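The author of the Skundenard book would like it known that she didn't set out to write about a tracking station. She set out to write about a cafeteria.

"I had a grant to look at workplace food," she says, stirring a coffee she has already let go cold. "One of the menus was from Skundenard. I thought, who's eating liver and onions at 3 a.m. on a hill? So I looked it up, and there went six years."

The people eating the liver were the night crew of a small ground station that listened to a weather satellite called Wamis. The book that came out of it, *Thirteen Minutes Overhead*, was published by Courtois in May and is aimed at grown-ups, though it has plenty of drawings. The title is the length of a good pass. For 13 minutes the satellite was above the horizon and everybody was very busy. Then it set, and they went back to cards.

"Most space books are about the 13 minutes," she says. "I wanted the cards."

She got them. There is a full chapter on the station's logbooks, which run to 1,814 pages and contain, by her own estimate, around 60 complaints about the heating. She read every page, and says the handwriting improves noticeably whenever an inspection was due.

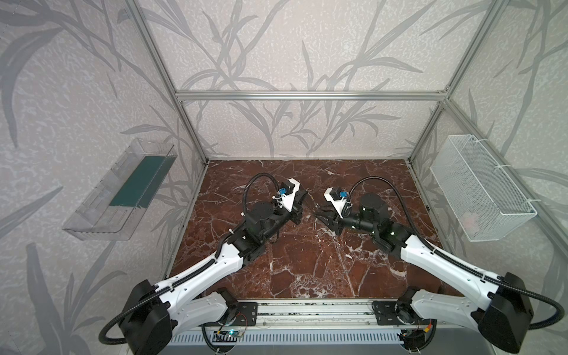
Her publisher was less taken with the heating. An early draft gave it 2 chapters, and the editor's note in the margin read, in full, "Must we?" They compromised on one, plus an appendix that she suspects has been read by her mother and by a retired boiler engineer who wrote in to correct it.

"He was right, too," she says. "It's fixed in the paperback. He has since written again."

What she leaves out is almost as telling. There's no countdown and no launch, and the satellite itself doesn't turn up until well into the book, by which point the reader knows the bus timetable by heart. One reviewer called this "a bold use of the bus." She has it taped above her desk and hasn't decided how it was meant.

The drawings, mostly in soft pencil, are by a friend who had never drawn an antenna before and complained about the struts all the way through. They're lovely, struts included.
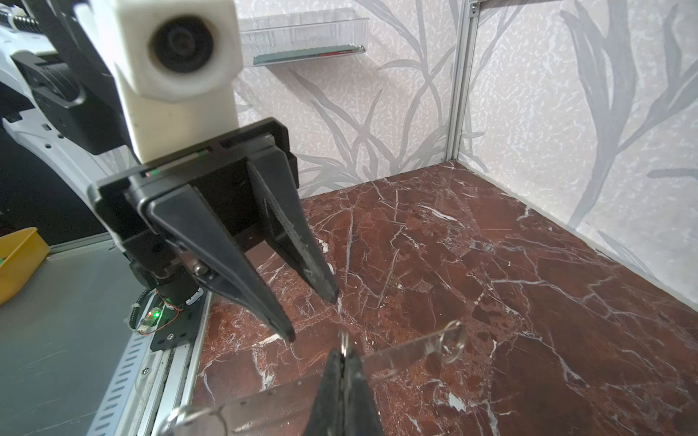 So what became of Wamis?

It went silent one winter night in the middle of a pass, and the crew kept listening for several weeks in case it changed its mind. The log for those weeks is very short and, for once, says nothing about the radiators.

Her next book is about Plemia, a rival station that was planned in great detail and never built. She expects the cafeteria chapter to be a challenge.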